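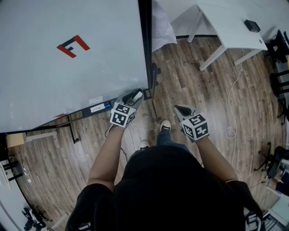 How long should a scene wait before the reader learns who is speaking?
Three lines at most, in my opinion. After this the reader starts to guess, and a wrong guess costs more than a plain "she said".

19 Nov 2018, writing workshop notebook

We had 15 pages of Stefaniia's novel on the table, the part where the brothers come back to Holovko and find the mill sold. Stefaniia Sydorenko read it aloud herself. I made my notes in the margin first and I copy them now before I forget what they mean.

Page 2: the dialogue is good but it floats. I lost the older brother twice. When I asked, two others had lost him in the same place, so it is a fault of the page and I don't have to blame my English.

Page 6: the narrator explains the quarrel, and then the brothers have the quarrel. One of these must go. I voted to keep the quarrel. Radomir Janevski wants to keep the explanation and shorten the quarrel to four lines, as he does in his own stories. We did not agree and Stefaniia will try both.

Page 11: the letter from Pevalitz. It comes too early, I think. If the letter arrives after the supper, then the whole supper is read in ignorance, and the toast becomes cruel only later. 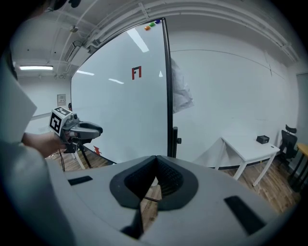
The supper itself is almost 2,000 words and I would not cut it yet. It has weight because nothing is decided there. But the weather appears in it 3 times, each time as rain on the roof. Once is enough.

My own chapter (chapter 51 in the old numbering, I must renumber) was not discussed for lack of time. I changed the point of view in it from "I" to "he" and now the jokes do not work. In first person the man is foolish and knows it. In third person he is only foolish. To try: keep "he", but stay very near to him, with his own words in the narration.

Question for next time: is Darkumus a good name for a river? Radomir says it sounds like a villain. I proposed Grorkora, which he likes even less.

To do before December: send clean pages to Stefaniia, read her second version of page 6, find where I put the notes on tense.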